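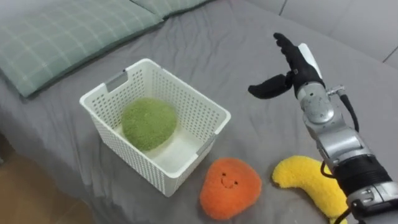 Lalton Fitted Sheet Set, Jersey Knit

Print this page | E-mail this page

The Lalton set is a jersey knit cotton sheet set made for everyday use. The fabric is close to a T-shirt in feel. It stretches over the mattress, needs no ironing, and stays soft through repeated washing. It suits people who find woven percale too crisp and flannel too warm.

Each set contains one fitted sheet, one flat sheet and 2 standard pillowcases. The twin set has one pillowcase. Extra pillowcases are sold in pairs under the same color name.

Item number: 1846
Fabric: 100% cotton jersey, single knit
Weight: 200 grams per square meter
Sizes: twin, full, queen, king
Colors: gray, oatmeal, navy, white

Fit

The fitted sheet has elastic all the way around the hem, not only at the corners. Measure your mattress from seam to seam, and include any topper you leave on the bed. If your mattress is deeper than the pocket size shown in the size chart, order the Drestis deep pocket sheet, sold separately in the same four colors.

Jersey relaxes a little with use and tightens again after washing. A sheet that feels snug on the first night will be easier to put on the second time. Start with the two corners at the head of the bed, then pull the fabric down to the foot.

A tag marked "foot" is sewn into one short side of the fitted sheet. The flat sheet has no tag and can be used either way around.

Washing and drying

Wash before first use. Machine wash warm with similar colors and tumble dry on low. Take the sheets out while they are slightly damp if you want fewer creases, and pull the hems straight by hand. Do not use chlorine bleach on gray, oatmeal or navy. White may be bleached with an oxygen-type product.

Expect some lint in the dryer filter for the first few loads. Navy should be washed alone the first 5 times. Fabric softener is not recommended. It coats the knit and makes it pill sooner.

Zippers, hooks and bra clasps can snag jersey. Close them or put them in a mesh bag if they share a load with the sheets. A pulled loop can be worked back with a blunt needle. Do not cut it.

Changes to this item

Sets shipped after May have a wider hem on the flat sheet. The older pillowcases had an envelope closure, and the current ones are open at one end. The two styles are the same size and the colors match.

The Berhe blanket, which used to be listed on this page, now has its own listing under Throws and Blankets.

Ordering and returns

Sets ship folded in a cloth bag made from the same fabric. Unopened sets can be returned for a full refund. Washed sets can be exchanged only for a fault in the fabric or sewing. Include the item number and the small white label from the side seam when you write to us about a fault.

We do not sell the fitted sheet and flat sheet separately in the Lalton line at this time.

Page updated Mar 3, 2021

Contact Us | Copyright Zakik Home Textiles. All rights reserved. | Back to top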